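Startseite Hefte Themen Autorenhinweise Kontakt

Dezember 2019
Von der Arbeitsgruppe Hund und Vermittlung, Ceso

Geteilt: 12 Kommentare: 6

3. Durchführung der Beobachtungen

3.1 Ort und Tiere

Die Beobachtungen wurden im Tierheim Trukari gemacht, welches am Rand der Gemeinde Zotbridge liegt. Das Heim nimmt Fundhunde und abgegebene Hunde auf. Es besitzt einen Auslauf von 2000 Quadratmetern, der durch eine Hecke in zwei ungleiche Teile getrennt ist. Der kleinere Teil liegt am Weg zum Parkplatz, und die Hunde hören dort die ankommenden Autos. Für unsere Frage war dieser Unterschied wichtig, und wir haben deshalb alle Begegnungen mit fremden Personen im größeren Teil stattfinden lassen.

In die Auswertung gingen zwölf Hunde ein. Alle waren erwachsen, und alle lebten zu Beginn länger als einen Monat im Heim. Hunde mit einer laufenden tierärztlichen Behandlung wurden nicht aufgenommen. Die Rasse konnte bei vielen Tieren nur nach dem Aussehen geschätzt werden. Wir verzichten daher auf eine Einteilung nach Rassen und verwenden allein die Schulterhöhe als körperliches Merkmal. Es ist bekannt, dass solche Schätzungen zwischen verschiedenen Personen stark abweichen, auch wenn diese Personen täglich mit Hunden arbeiten.

3.2 Ablauf einer Begegnung

Jeder Hund wurde von einer vertrauten Pflegekraft an einer langen Leine in den Auslauf geführt. Dort wartete bereits eine Person, die der Hund noch nicht kannte. Diese Person hatte die Anweisung, ruhig zu stehen und den Hund nicht anzusprechen, bis er von selbst näher kam. Eine Begegnung dauerte sechs Minuten. In der ersten Hälfte blieb die fremde Person passiv, in der zweiten Hälfte durfte sie in die Hocke gehen und die Hand anbieten. Futter wurde nicht gegeben.
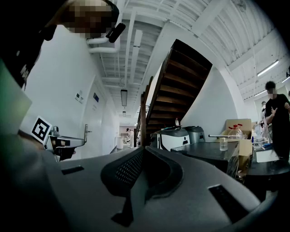
Abb. 1: Graues Gehäuse eines Handgreifers mit schwarzem Gitterfeld; oben links eine Person in schwarzem Oberteil.

Die Reihenfolge der Hunde wurde ausgelost. Ein Hund, der am selben Tag schon Besuch von Interessenten gehabt hatte, wurde auf einen späteren Termin verschoben. Dies kam häufiger vor, als wir bei der Planung angenommen hatten, und es verlängerte die Erhebung bis in den Dezember. Kälte und nasser Boden können das Verhalten beeinflussen. Wir haben das Wetter notiert, jedoch für eine eigene Auswertung zu wenige Regentage erhalten.

3.3 Bewertung

Für die Bewertung diente der Beobachtungsbogen Tsuchiya in einer gekürzten Fassung. Der Bogen unterscheidet Annäherung, Abstand, Körperhaltung, Lautäußerung und das sogenannte Rückversichern, also den Blick oder den Gang zurück zur vertrauten Person. Jedes Merkmal wird auf einer Skala mit sechs Stufen eingetragen. Die Stufen sind im Bogen mit kurzen Sätzen beschrieben. Einige dieser Sätze schienen uns für Hunde im Tierheim nicht passend, da sie aus Beobachtungen in privaten Haushalten stammen. So setzt die höchste Stufe der Annäherung voraus, dass der Hund ein Spielzeug bringt. Viele Heimhunde haben dieses Verhalten nicht gelernt oder zeigen es nur in ihrem Zwinger. Wir haben die Stufe so verändert, dass auch ein längeres Anlehnen an das Bein genügt.

Zwei Beobachterinnen füllten den Bogen unabhängig voneinander aus. Sie standen außerhalb des Zaunes und sprachen während der Begegnung nicht. Bei einer Abweichung von mehr als einer Stufe wurde das Merkmal gemeinsam besprochen, und der vereinbarte Wert ging in die Tabelle ein. Am schwierigsten war die Körperhaltung bei langhaarigen Hunden, bei welchen die Stellung der Ohren und die Spannung des Rückens schlecht zu erkennen sind.
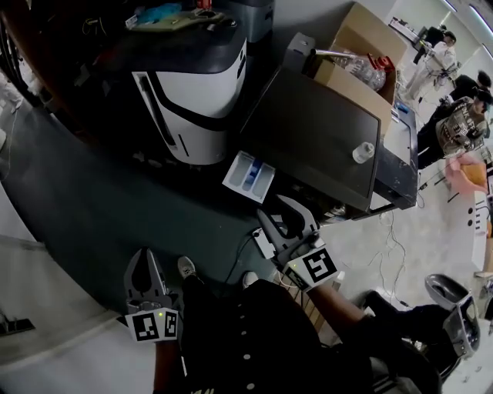 Neben dem Bogen wurde ein freier Text verlangt, in dem die Beobachterinnen in eigenen Worten den Eindruck vom Hund festhalten sollten. Diese Texte waren zuerst nur als Gedächtnisstütze gedacht. Bei der Durchsicht zeigte sich aber, dass sie Angaben enthalten, die im Bogen keinen Platz finden, zum Beispiel das Verhalten beim Verlassen des Auslaufs. Manche Hunde, die der fremden Person kaum Beachtung geschenkt hatten, blieben am Tor stehen und wollten nicht zurück. Wir behandeln diese Angaben in Abschnitt 5 getrennt, weil sie nicht nach einem festen Schema erhoben wurden.

3.4 Grenzen des Vorgehens

Die vertraute Pflegekraft war nicht bei allen Hunden dieselbe. Der Dienstplan des Heims ließ dies nicht zu. Es ist möglich, dass die Art der Leinenführung einen Einfluss auf den Abstand zur fremden Person hatte, besonders bei großen Hunden mit starkem Zug. Ferner waren alle fremden Personen Erwachsene. Über das Verhalten gegenüber Kindern, nach welchem Interessenten bei der Vermittlung oft zuerst fragen, lässt sich aus unseren Daten nichts ableiten.

Schließlich wurde jeder Hund nur in einer Umgebung gesehen. Ein Auslauf ist für den Hund ein bekannter Ort, eine Wohnung oder ein Gartenfest ist es nicht. Der folgende Abschnitt beschreibt die Werte der einzelnen Merkmale, beginnend mit der Annäherung in der passiven Hälfte der Begegnung.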